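Site: Tarmont farm stand, egg room and cold storage
Inspected by: Milagros Agbayani
Date: Aug 5, 2024
Previous inspection: June
Marking: OK / FIX (correct before next inspection) / STOP (do not use until corrected)

Order of inspection follows product flow, from the receiving door to the retail counter. Comments apply to the item directly before them.

## 1. Receiving door and floor

- [x] Door closes flush, no daylight at sill. OK
- [x] Floor drain clear, grate seated. OK
- [ ] Bait stations numbered and matched to site map. FIX

Comment: Station 6 is on the map at the north wall but was found beside the compressor pad. Either move the station or redraw the map. The bait log itself is current.

- [x] Boot wash filled, brush present. OK
- [x] Incoming flats stacked off the floor. OK

## 2. Egg washer (Zumico)

- [x] Wash water at least 20°F warmer than the warmest egg. OK
- [x] Thermometer reading agrees with handheld probe. OK
- [ ] Spray nozzles open across full width. FIX

Comment: Two nozzles on the left bank are partly blocked with scale. Output is uneven and eggs on that side need a second pass. Descale the full bank, including nozzles that look clear. Same finding in June, when only the worst nozzle was cleaned.

- [x] Water change logged. OK
- [ ] Guard over drive chain in place, all fasteners present. STOP

Comment: One wing bolt missing, guard swings open by hand. Washer was locked out at the switch during the inspection and tagged. Replace the bolt, check that the guard will not move, then remove the tag and sign the lockout sheet. Wire or tape is not an acceptable repair.

## 3. Candling and packing

- [x] Candling light bright enough, lens clean. OK
- [x] Cracked and dirty eggs kept in marked containers. OK
- [x] Packing surfaces smooth and cleanable. OK
- [ ] Carton labels carry pack date and safe handling statement. FIX

Comment: Half-dozen cartons (6 count) were packed under the old label roll, which has no space for the pack date. Dates had been written on the lid in marker and some had rubbed off. Discard the old roll. Dozen cartons are correct.

- [x] Used cartons not accepted for repacking. OK
- [ ] Aisle behind the packing line clear to the exit. FIX

Comment: Collapsed cartons on two pallets narrow the aisle. Store them in the dry room. 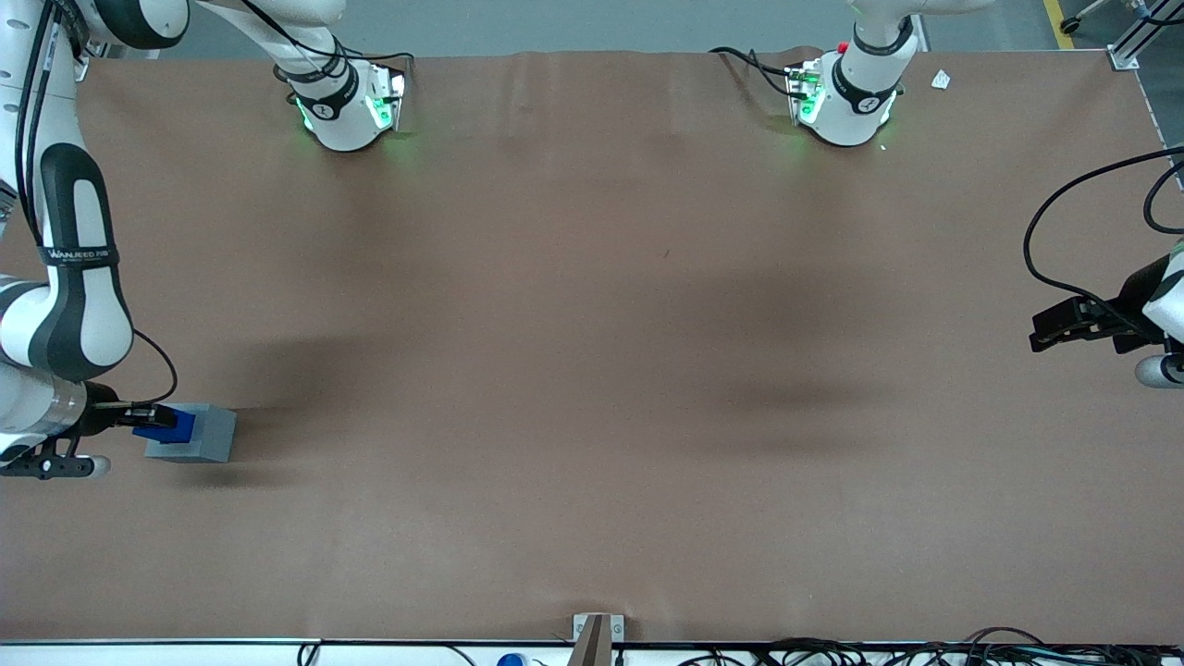
## 4. Cold storage (Pascual walk-in)

- [x] Air temperature 45°F or below at the warmest point. OK
- [x] Display thermometer within 2°F of probe. OK
- [ ] Door gasket intact. FIX

Comment: Gasket torn at the lower hinge corner and frost is forming on the threshold. Temperature is holding for now. Part can be ordered by the model number on the inside plate.

- [x] Inside release opens door with the latch engaged. OK
- [x] Oldest stock at front. OK
- [x] Eggs stored away from onions, melons and other strong-smelling produce. OK
- [ ] Temperature log complete. FIX

Comment: 3 entries blank, all evening readings. Do not fill them in from memory. Draw a line through each blank, initial it, and continue.

## 5. Retail counter and produce bins

- [x] Eggs on display are refrigerated. OK
- [x] Scale seal current, reads zero when empty. OK
- [x] Bins clean, no standing water under the greens. OK
- [ ] Extension cords not in permanent use. FIX

Comment: Display cooler (Pudari) is run from a cord behind the sweet corn bin. The cord passes under a rubber mat where customers stand. Needs a fixed outlet at the cooler. Until then, move the cooler to the side wall, which has one.

- [x] Fire extinguisher charged, tag in date, access clear. OK
- [x] Handwashing sink stocked with soap and paper towels. OK

## 6. Records

- [x] Flock source listed for every lot received. OK
- [x] Staff training sheet signed. OK
- [x] Water test result on file. OK
- [ ] Weekly lot totals match sales sheet. FIX

Comment: One lot is entered as 2000 eggs received, with no breakage shown. Candling rejects for the same lot are on a separate sheet and were not carried over. Enter rejects on the lot sheet the same day.

## Follow-up

| Item | Status | Owner |
|---|---|---|
| Washer chain guard | STOP | Maintenance |
| Nozzle bank, descale | FIX | Packing lead |
| Walk-in gasket | FIX | Maintenance |
| Old label roll | FIX | Packing lead |
| Display cooler outlet | FIX | Electrician |
| Bait map, logs, aisle | FIX | Stand manager |

The washer stays locked out until the guard has been rechecked in person. Remaining items may be closed with a signed work slip attached to this sheet.

M. Agbayani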